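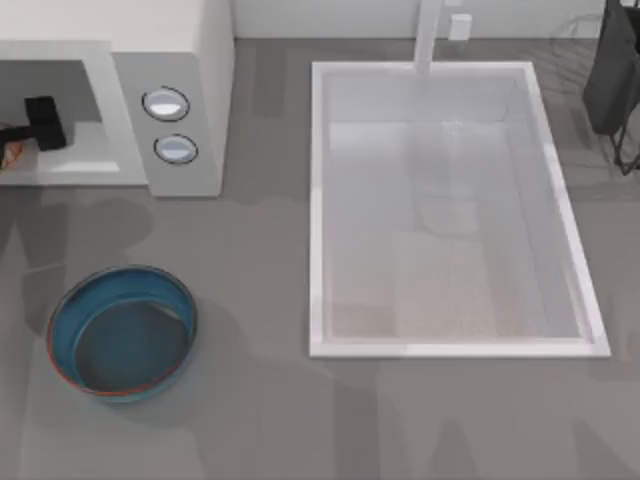
Micro-ondas aberto, dois botões redondos à direita (render).

Ata da reunião de programação — mostra de cinema feito por mulheres
Sexta-feira, 18h30, sala dos fundos do Cine Zaltar
Presentes: Lindalva Godoy, Ismael Barbosa, Vanderleia Lopes, Petrică Pană (chegou 18h50). Ritva Ikonen por telefone, ligação caiu duas vezes.
Ata: Ismael

1. Ata anterior
Lida por cima, aprovada. Corrigir o nome da Vanderleia na página 2.

2. Filmes
Lista em 14 títulos, cabem 11. Lindalva quer abrir com "Tirer", drama, 124 minutos. Vanderleia acha longo pra noite de abertura, ainda mais com fala antes. Discussão comprida. Votação: três a favor, Vanderleia contra, Ritva fora da linha na hora. Fica "Tirer" na abertura, fala de no máximo 10 minutos.
"Cerkau" — documentário, 70 minutos. Todos gostaram. Vai pra sábado à tarde com debate depois. Falta a cópia com legenda em português, a que veio só tem inglês. Petrică escreve pra distribuidora.
Curtas: sessão única, domingo 16h. Ritva manda a ordem. Pediu pra não pôr os dois de animação colados.
Ficaram de fora a comédia do casamento (cópia ruim) e mais dois, ver planilha.

3. Sala e ingresso
Sala grande só sexta e domingo. No sábado é a pequena, 40 lugares. Vanderleia preocupada com o debate, pode lotar. Ver se dá pra repetir "Cerkau" no domingo de manhã. Ismael pergunta na gerência.
Ingresso: preço único, meia pra estudante e idoso. Lindalva queria abertura gratuita, fica pra proxima reunião quando fecharem as contas.

4. Dinheiro
Em caixa R$ 740. Não paga nem a gráfica inteira. A livraria Tshabalala topou entrar com os cartazes em troca do logo no programa e uma mesa de livros no saguão. Aprovado. Logo tem que vir em arquivo bom, o do ano passado saiu borrado.
Petrică sugeriu vender café. Ninguém contra, falta quem faça.

5. Divulgação
Texto do programa: Vanderleia escreve, Lindalva revisa. Sinopses curtas, cinco linhas. Sem contar final — ano passado contamos o final de dois.
Rádio: Lindalva tem entrevista marcada em novembro, leva trecho de "Tirer" se liberarem.

6. Outros
Chave do armario de projeção sumiu de novo. Quem achar, deixar na bilheteria.
Debate: duas convidadas confirmadas, terceira não respondeu. Ritva insiste nela, os outros preferem ficar com duas. Ritva tenta até a próxima.

Pendências
Petrică — legenda de "Cerkau"
Ismael — horário de domingo, gerência
Vanderleia — programa
Ritva — ordem dos curtas, terceira convidada
Lindalva — livraria, rádio

Encerrada 20h15. Próxima no mesmo lugar, mesma hora, Lindalva avisa o dia no grupo.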